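Okay so the choir thing. A few of you asked in the comments how it was going, and I kept saying "I'll write a post about it," and then I didn't, and now summer is basically gone and I've got a whole pile of things to say about it.

Quick background if you're new here (hi!). I hadn't sung in front of anyone since eighth grade. I sing in the car, I sing to the dog, I sing the wrong words to everything. Then in February my neighbor Hafiz Lumbantobing, who is a bass and has the kind of voice that makes the hallway light fixture hum, said his group was short on altos and would I come on a Tuesday. I said I wasn't an alto. He asked what I was, then. I had no idea, so I went on Tuesday.

The group is called Lelach. I still don't really know where the name comes from, I've been given two different stories and I like both of them so I'm leaving it alone. They rehearse upstairs over the Pavero bakery, which means that from eight o'clock on the whole room smells like tomorrow's bread and everybody starts missing entrances. There are folding chairs, a piano with one key that sticks (the D above middle C, so of course it's in everything), and a space heater that had to be unplugged before you could use the kettle.

I was terrible at first. Not cute terrible either. I couldn't read music past "the dots go up, so I go up," and when I got lost I'd just mouth the words and turn pages when other people did. The woman next to me figured this out in maybe ten minutes. She didn't say anything, she just started tapping her pencil on my page where we were supposed to be, and she did that every week until about April, when I noticed she'd stopped.

Things I wish I'd known going in:

- Bring a pencil. Everyone will tell you this and you'll forget anyway, and then you'll borrow one, and then you'll lose it in your coat.
- Don't eat cheese beforehand. I can't explain it. Just don't.
- Sit next to someone loud for the first month. I know it's tempting to sit at the end of the row, but at the end you can hear yourself and it's awful.
- Record your part on your phone and listen to it while you do dishes. I learned an entire Magnificat scraping lasagna pans.

Our director is Eetu Heiskanen and he's very tall and very quiet, and he has this way of stopping us where he doesn't wave his arms or anything, he just lets his hands sink down and looks at the floor. You could be in the middle of the best chord of your life and the hands go down and forty people trail off one at a time like a deflating air mattress. Then he says, "Again from the pickup," and that's it. No speech. It took me weeks to work out that he doesn't repeat a passage when he's mad, he repeats it when he thinks we nearly have it. When he thinks we're hopeless he moves on.

We had our first real concert at the end of June, in the old Manninen hall across the river, which seats 200 and was maybe two thirds full, mostly of relatives. We did four pieces. I was fine for the first one, and in the second one I came in a full bar early, all by myself, on the word "behold." Beautiful tone, too! Best note I sang all night. My sister has it on video and she has threatened to make it her ringtone.

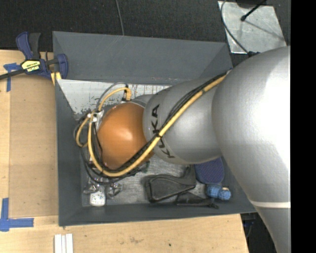
Afterward I wanted to crawl under the risers and live there, but what happened instead was that three different people came up to me at the cookie table and told me about their own early entrance. One guy had done it at a funeral. Hafiz said his was on live radio, a solo "Gloria" into total silence, and the announcer laughed. I felt so much better I ate a ridiculous number of lemon bars.

The part I didn't expect is how much it's changed the rest of my week. I'm not going to claim it cured my insomnia or anything, I still wake up at four and think about the car insurance. But there's a thing that happens when you've been breathing with other people for two hours, where you walk home slower. I leave my phone in my bag. Last spring I'd get home from work and sit on the couch with my shoes on for an hour, and on Tuesdays now there isn't time for that, I've got to eat something (not cheese) and find my folder and get across town.

My folder, by the way, is a disaster. Eetu hands out music on loose sheets, and he changes his mind about which edition we're using, so I've got three versions of the same Christmas carol with different markings in each one and I've been practicing from the wrong one since August. A couple of the sopranos have these gorgeous black binders with tabs. I bought tabs. They're still in the drawer with the tabs I bought for taxes.

What else. Oh, breathing! I thought I knew how to do it. We spent a whole rehearsal lying on the floor with a book on our stomachs making the book go up and down, and I felt so silly, and the floor was cold, and the man beside me fell asleep for real with an atlas on him. But the next week I got through the long phrase on page six without sneaking a breath, and I've used it since at the dentist. You can sneak breaths, too, that's allowed – it's called staggering – as long as you don't do it at the same moment as your neighbor. So now the altos have a system, with little check marks, and I always take mine before "rejoice" and my neighbor takes hers after it.

I also want to say something about the money side, since one person asked. It's cheap. We pay dues twice a year and it covers the music and the room, and if you can't swing it you talk to Eetu and that's the end of the conversation. You do need black clothes for concerts. I wore a pair of black pants I'd had since a catering job and a top I borrowed, and I sweated straight through it, so do yourself a favor and go for cotton.

The fall season starts next week and the big piece is by somebody named Plenier, whom I'd never heard of, and it's in French, and I took Spanish. Eetu sent around a recording of himself speaking the text very slowly so we can learn the vowels. I've been playing it in the kitchen and my kid has started answering it. There's one page where the altos have the tune, finally, after months of singing the same three notes while the sopranos get to swoop around overhead, and I've already practiced that page more than all the others put together. I haven't really looked at pages nine through twelve. They have a lot of flats.

We're still short on altos, too, and now we're short a tenor on top of that, with one moving away for grad school. If you live anywhere near here and you've ever thought about it, even a little, send me a message and I'll walk in with you the first night so you don't have to stand on the stairs by yourself like I did, pretending to read the bakery's allergy notice. You don't have to audition. Eetu will have you sing "Happy Birthday" by the piano to find out where your voice sits, and he does look at the floor while you do it, but he looks at the floor for everybody.

Next post will be the tomatoes, I promise. There are so many tomatoes.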